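Ticket: Planner hangs on place-in-bowl, kitchen island layout
Opened by: Yamila Mansilla
Project: Helia
Component: motion planning / grasp handoff
Status: fix in review
Date: June 14, 2021

Okay, so I've been chasing this one since the end of May and I think I finally have enough to write it up properly. Sorry for the length!

What happens: in the Jikberg kitchen layout the arm picks up the small object fine, lifts it a little above the counter, and then just sits there. No error, no timeout, nothing in the planner log except the same "expanding" line over and over. I let it go for 46 minutes over lunch once and it was still at it when I got back. Kill the planner node, restart it with the object still in the gripper, and it hangs again in the same spot.

It doesn't do this in the Bestdale layout with the same arm, same grasp config and same goal type. That threw me for a good while, because I was sure it had to be something in the layout file (I diffed the two by hand, please don't make me do that again).

First thing I tried was cranking the node limit down to 200 so it would at least give up. It did give up, and the task then reported success, so that's a second bug and I've opened a separate ticket for it.

Next I turned off collision checking for the held object. Plan found right away! So I started poking at how we attach the object to the gripper after the grasp closes. We copy its pose from the last perception update, and that update can be up to 8 sim ticks old. By then the arm has started to lift, so the planner thinks the object is still sitting a bit lower than it really is, which puts it slightly inside the marble.

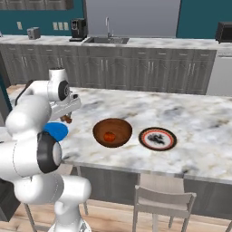 With the start state in collision, every neighbor gets rejected, and our Dijkstra fallback on the coarse grid (the one we kicked in as a safety net last year) puts the start node right back on the queue instead of bailing out. Round and round it goes. Bestdale gets away with it because its countertop collision mesh is a hair lower than the visual one -- pure luck on our part.

Things I ruled out, to save somebody the trouble: the bowl mesh is fine, the IK seeds are fine, and going from 16 planner threads to one changes nothing except how loud my fan gets.

The fix I've pushed does two things. It recomputes the attached pose from the gripper's forward kinematics at the moment of attach, and it makes the fallback return START_IN_COLLISION when the first node is invalid. I've been rerunning the Jikberg task with it all morning and haven't hit the hang yet.

Still open: I'd like a regression test that holds back the perception update on purpose, but the sim clock hooks don't let me do that cleanly. If anyone knows a way that isn't a sleep call, please comment here -- I'll leave the ticket open until the review is done.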